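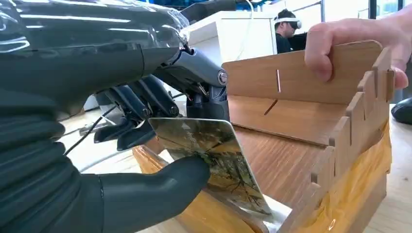

Picture card, landscape set.

Section 4: Loading your picture cards and printing the first set

Right, so by now you should have the Fuvine card printer out of its box, plugged in and sulking at you with its orange light. That's fine, it does that until it's been given cards. I'm writing this section from my own set-up in January, with the bits I got wrong left in so you can skip them.

You'll need the printer, a pack of blank cards, a ribbon cartridge and the photos you want to use. I print mostly landscapes for our memory game sets — woods, riverbanks, the odd hillside — but the steps are the same for birthday cards or flash cards.

4.1 Loading the blanks

1. Switch the printer off at the back. The front button only puts it to sleep.

2. Lift the lid and slide the blue card guide all the way to the right.

3. Take the blanks out of the wrapper and fan them a few times, both ends. New Jatix blanks cling to each other something awful, and if two go in together you'll be picking bits out with tweezers (I speak from experience).

4. Put them in glossy side up. Hold them by the edges. The coating picks up thumbprints and the ink won't take properly over the top of one.

5. Slide the guide back until it just touches the stack. If the top card bows, you've pushed too far.

6. Close the lid until it clicks on both sides.

Note: the tray takes 100 blanks. The box they come in holds 130, so you'll always have leftovers. Put them back in the wrapper with the end folded over and keep them somewhere dry. I left mine on the bathroom windowsill while we were decorating and they went like crisps.

4.2 Fitting the ribbon

1. Open the side door. It's stiff the first few times!

2. Turn the white wheel on the cartridge away from you to take up the slack. You want the ribbon flat, with no ripples.

3. Push the cartridge in with the arrow pointing towards the back, and shut the door.

4. Switch on. The light should go from orange to green once the printer has had a little think.

CAUTION: Don't open the side door while the light is flashing. The print head is hot and sits closer to the door than you'd expect. Switch off and leave it to cool before you put your fingers anywhere near it.

4.3 Getting your photos to size

1. Open the Rajan layout program and choose New Set.

2. Drag your photos in. Anything less than 1538 dots along the long side will come out soft, and the program puts a yellow triangle on it. You can ignore the triangle for a small test, but I wouldn't do a whole set that way.

3. Set the border to 2 mm. Zaid Chamoun, who lent me his old printer before I bought this one, swears by no border at all, and his do look lovely, but mine always drift a touch to one side and a border hides it.

4. Turn the brightness up a notch for anything with a lot of brown or dark green in it. These printers go heavy on the shadows and twigs turn into one big smudge.

5. Save the set before you print. The program doesn't ask.

4.4 Printing a test card

1. Choose Print One and pick the darkest photo you've got.

2. Wait for the card to come all the way out. It goes in and out several times, once for each colour, and it looks finished well before it is. Please don't pull it!

3. Leave it face up on a flat surface before you stack anything on it.

4. Check the corners. A white sliver on one side means the guide is loose, so go back to step 5 of 4.1. Pale stripes running the long way usually mean dust on the roller, and the cleaning card in the printer box will sort that out.

If the test card looks good, choose Print Set and go and make a cup of tea.

Note: if the light goes red halfway through, it's nearly always the ribbon. Raed Zein at Trasteck talked me through this one over the phone: switch off, take the cartridge out, give the white wheel half a turn and put it back. The printer remembers which card it was on and carries on from there.

Rounding the corners and boxing up the finished set are in Section 5.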